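Nodville Community Seed Library
Minutes of the general meeting, 2024-03-07
Held in the back room of the Nodville hall, 7 pm

Present: fourteen members, plus two newcomers who had seen the poster at the bakery (welcome, both of you!).
Apologies: three received.

1. Previous minutes
The December minutes were accepted with one correction. The purple beans were climbing beans, so anyone who planted them without a trellis has our sympathy and is invited to help themselves to the stakes behind the shed.

2. Summer returns
What a season! We had 462 packets come back, our best yet by a long way, and the range was terrific. Tomatoes led as always, but there was a lovely run of lettuces, a great deal of coriander, and a pumpkin from the Jaltberg end of the valley that several people had been hoping to get hold of for years. It has grey skin and dense orange flesh and keeps right through winter. Members who tasted the soup at the break will understand the fuss.

A few packets arrived with no variety name. These will go into a lucky dip at the autumn swap, which the meeting thought was a much better fate than the compost.

3. Drying and storage
Long and happy discussion. Most of the trouble last year came from seed packed before it was properly dry, peas especially. Agreed that everybody will give big seeds an extra fortnight on paper, out of direct sun, and that nothing goes into jars until it snaps cleanly. Paper envelopes stay the standard for lending. The fridge in the kitchen can hold the onion and parsnip seed, which loses its vigour so quickly, provided it's labelled and kept off the milk shelf. 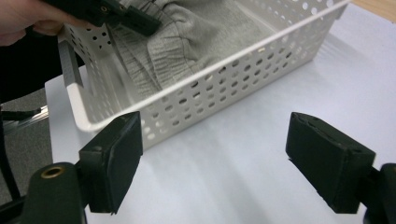 One member asked whether we should run germination tests on the older stock. General enthusiasm! Anything older than 5 years will be tested on damp paper towel over the next month, ten seeds to a batch, and the results pencilled on the envelope. Eight people put their hands up to take a batch home.

4. Autumn swap
The Ekik Nursery has offered its potting shed for the morning, with tables and an urn. Accepted with thanks and a round of applause. Doors at nine, swapping from half past, garlic talk at eleven. Please bring your own envelopes and a biro that works. Cuttings are welcome this year, but they must be labelled and free of scale.

5. School garden
Manalo Primary would like broad beans, snow peas and sunflowers for its new beds. Moved and carried that we supply all three, and two members will go along for the first planting day. The kids have already painted the signs and they are gorgeous.

6. Other business
Label stock is low. One more box to be ordered, the matte sort, as the glossy ones smudge.
The borrowing book has reached its last page. A new one will be bought, same size, ruled.
Someone has left a very good pair of secateurs with a red handle. Collect from the kitchen drawer.

Meeting closed 8.40 pm. Tea, soup and a fair bit of pumpkin seed changed hands afterwards.

Comments

beanpole_2: Put me down for a germination batch too please, I had to leave before the hands went up. Happy to take the old silverbeet.

Mulch Mum: Those secateurs are mine!! Been through the whole car looking for them. Will grab them Saturday.

gumboots: Any chance of the soup recipe going up here? My lot won't eat pumpkin any other way.

beanpole_2: Seconding the soup.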